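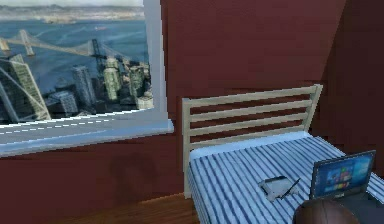 Maroon walls and a big window over the water.

I'd been trying to get Shufen Tan on the phone since the tour dates came out, and when she finally rang me back she was eating toast. "Sorry, sorry, it's my only gap," she said, and then talked for ages (I loved every minute).

If you missed the news, the Gritov singer is heading out on her own in November, playing 17 nights and finishing at the Ingate in Flundside, where the band had their very first support slot. So is Gritov over?

"No! Everyone asks me that in such a sad voice," she laughed. "We've had four years of living in each other's pockets. We're having a rest. I'm just rubbish at resting."

The solo record is called Tang, and I've had it on repeat all week. It's much quieter than I expected, mostly piano, with two songs sung in her grandmother's dialect. I asked if she was nervous about those. 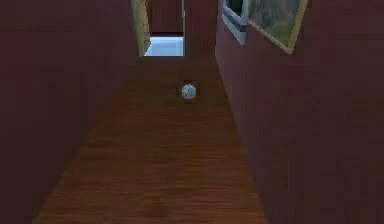 "Terrified," she said. "My mum rang me after she heard them and corrected my vowels. So I went back in and did them again, and she still says one's wrong."

She won't say which one, and I did push! She also wouldn't be drawn on who's playing drums, though she did let slip that there'll be two of them on stage most nights, her included, and that Gritov songs are allowed "if people are nice".

And the Ingate? Last time she played there she fell off the front of the stage during the opening song.

"I've asked them to put some tape down," she said, and then her toast was finished and she had to go.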